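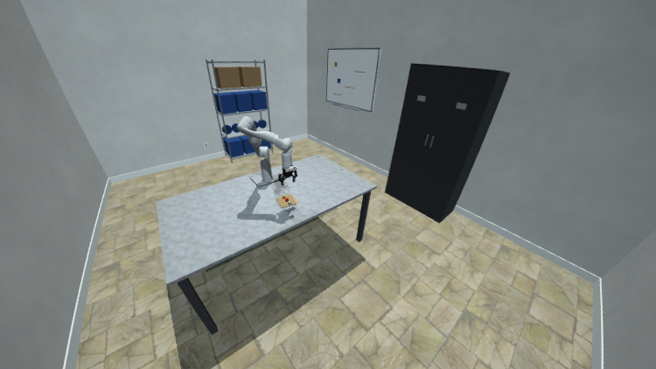 Sim table, arm parked over the board. Tomik gripper on.

November, 7:40 in the morning

Coffee already cold. Left the overnight batch running and it died at 138 out of 200, so no full set for the Tomik again. Log says the controller timed out waiting on a joint state. Same message as before the update. I restarted it with the shorter step and went to make toast.

Where I am with this, for my own sake, as I keep losing track. Two grippers, Tomik and Tonow. Two controllers, the stock one and the Shevchuk one. One arm, one table, same lights. Task is the small stuff: get to the die, get the fingers either side, close, lift, put it on the board. I want numbers for all four combos before I tell Zornemach which one to buy. They want it on one page. Fine.

Tomik plus stock is done. Tonow plus stock done. Tomik plus Shevchuk is the one that keeps dying. Tonow plus Shevchuk not started.

Early feeling, not to be quoted: the Tonow is nicer to close but it's long, and it hits the table when the approach is low. Tomik is wide as a barn. On anything small you lose half the view from the wrist. But it comes in straight and stays straight, and I trust it more.

11:15

Batch ok so far. Used the wait to look at the room view properly for once. Arm shadow falls over the front of the table and goes right round the board. I had been blaming the pose estimator for the bad guesses on that side and I bet a good part of it is just shadow. Should have looked weeks ago. The pictures were sitting there in the folder the whole time and I was reading csv files.

Thought about turning shadows off. No. The real cell has a window and one ugly lamp, there will be shadows. Keep them. Maybe move the light for one extra run and see if the guesses move with it. Put that on the list.

Also the room view is nearly useless for the small parts. Red thing and yellow thing on the board are a few pixels each. Great for seeing if the elbow is about to do something stupid, useless for anything else. So the wrist camera has to do all the fine work and the wrist camera has the gripper in the bottom of it. Round and round.

Tried bumping the room camera resolution. Step time went up so much the controller complained. Put it back.

1:30

Lunch at the desk, crumbs in the keyboard. Stepped through the wrist frames by hand for the approach.
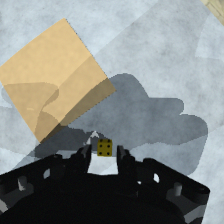 Wrist cam, Tomik, fingers open either side of the die. 6 showing.

This is a good one. Die sits about midway, daylight on both sides, nothing touching. Fingertips don't reach all the way past it, the far end sticks out beyond them. Would like them deeper. Could be I set the stop distance too short when I swapped the tool offset over from the Tonow. Check the offset file before touching anything else!! Last time I changed three things at once and lost a day.

The die is in shade in that frame, and the yellow goes nearly mustard. Color threshold hates it. The board is worse, half bright and half brown, and the mask comes back in pieces. The dots are easy to read though, so maybe match on the dots and forget the color. Would only work for the die. The red part has no dots. Hm.

Also the black palm fills the whole bottom middle. I could mask it out with a fixed shape since it never moves in the wrist view, only the fingers do. Twenty minutes of work and I've been putting it off since summer.

3:50

Offset file checked. It was the Tonow number. Of course it was. So every Tomik run with the Shevchuk controller stopped short, and the ones I called "slightly unlucky" in my notes were just wrong. The stock runs used the older file so I think those are fine. Need to confirm, not think.

Killed the batch. Hurt a bit, it was nearly past where it died last night.

New one started with the right offset, both controllers, so I can compare the stock numbers against the old set and sleep ok. Wrote the offset in big letters at the top of the config this time. Wrote the gripper name next to it too.

Wrote to Zornemach that the page will be late. Didn't say why in much detail. They answered fast, asked if the price was still 3,000 for the Tomik with the mount. It is, without the spare fingers. Told them that and they went quiet.

6:20

First results from the new batch. Fingers go deeper, I can see it right away in the wrist view. Closing looks cleaner. Two slips so far, both with the red part, both from the same side. Not drawing anything from two slips. (I am a little.)

The Shevchuk controller is slower to start the move but does less of that wobble at the end. With the stock one you get a small shake just before closing, and on the Tonow's long fingers it shows up double. On the Tomik you barely notice. If that holds then the controller matters more for the Tonow then for the Tomik, and the page gets a lot simpler to write.

Timeout hasn't come back yet. Don't trust it. Short step might just be hiding it. I set it to dump the joint states when it fails so at least I get something to read over breakfast.

For tomorow:
finish Tomik plus Shevchuk, full 200
palm mask, just do it
one run with the light moved
confirm the old stock offset
start Tonow plus Shevchuk, with the TONOW offset
buy coffee

Leaving the screen on overnight so I can see from the hallway if it's stopped.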